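# Baskets on the shop floor: speaker notes

Slide 1. Leave up while people sit down.

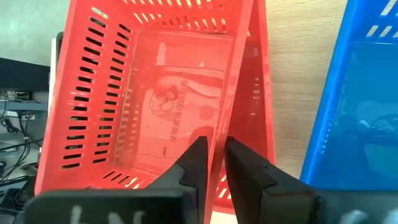 *Red plastic basket, slotted sides, seen from above.*

Say hello, thank Saqib Dogar for the room. Questions at the end please, I have 25 minutes or less.

Start with the slots. Point to the rows along the side and the ones at the far end. Ask who has washed a solid-sided basket and where the water sat. Wait for hands.

Then the floor of the basket. It's flat, with the walls sloping in to it. Tins stand up fine. Mention the eggs story only if they seem awake.

## Slide 2: what we had at Plesis

- 900 baskets on the books across 5 shops
- three colours, two sizes, wouldn't stack together
- cracked rims were the main complaint, then sticky floors

Arnout Van Leeuwen did the August check. He tipped every stack out and sorted it by hand. Read his note aloud: "Half of these I would not put my own bread in."

## Slide 3: washing

Grosen shop washes weekly, Poulain when someone remembers. Be fair to Poulain, they have one sink.

Warm water, soft brush, work the brush through the slots from the inside. Turn upside down on the rack. Do not stack until dry. Repeat this, people always stack too early.

## Slide 4: what to throw out

Split wall, sharp edge on the rim, any slot broken through to the next. Don't tape them.

Cost slide is next. Skip if running over, the figures are in the handout. We ordered around 800 new ones, all one size.

Ask about the trolley bay before closing. Pass round the sign-up sheet for the next wash day.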